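4.2 What counts as clutter on a soft surface

Most of the tidying literature treats a bed or a sofa as a place where things end up by mistake. Under that view, every object on it is out of place, and the only question is how long it takes someone to move it. We started with the same assumption when we coded the Grinent homes, and we no longer think it holds up well. Of the 684 surface records in the study, the soft surfaces gave our coders by far the most trouble, and the trouble was not evenly spread. It came mostly from small personal items lying next to plain trash.

The Jascombe scheme, which we adopted with few changes, sorts items into "waste," "belongs here" and "belongs elsewhere." A food wrapper is easy. A comb is harder than it sounds. Many people keep one near the bed and would say so if asked, and a coder working from a picture has no way to ask. The scheme tells coders to mark such items as "belongs elsewhere" unless there is a container for them close by. We followed that rule, but it builds in an answer. It assumes that a tidy home is one with containers.

Figure 6 is a case in point. Both coders marked the wrapper as waste. They split on the comb, and the split was settled by the container rule, which gave a result neither of them was happy with.

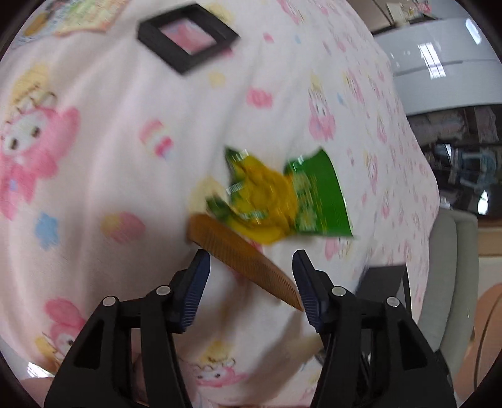

Figure 6. Comb and crumpled snack wrapper on a printed fleece blanket. Final codes: comb, "belongs elsewhere"; wrapper, "waste."

A second problem is the surface itself. Earlier work in the Tima apartments used plain gray covers, supplied by the project, so that items would stand out. We let households keep their own bedding. This makes the records more like ordinary life, but a busy print changes the task. Cartoon characters, cupcakes and crowns in pink, yellow and pale blue compete with anything small that is set down on them, and coders told us they had to look twice. We suspect the low clutter scores reported for children's rooms in other studies come partly from this. Items were missed, and the rooms were then called tidy. We can't prove it with our own data, as only 54 of our records had both a strong print and a second full coding pass.

It has also been claimed that one piece of trash on a bed predicts more trash a few days later. The Fitzgerald survey, with its 2,000 mailed forms, is usually cited for this. We are doubtful. The survey asked people to recall the state of their beds over the past month, and people who think of themselves as messy are likely to recall mess. Nor did it separate a wrapper from a comb, a book or a folded shirt. All four went down as "items on bed."

Our repeat visits in December covered 9 homes and showed no clear pattern in either direction. That is a small number, and we would not build an argument on it. It does seem fair to say that the wrapper and the comb should not be added together and reported as a clutter score of two - at least until someone can show what the two is measuring.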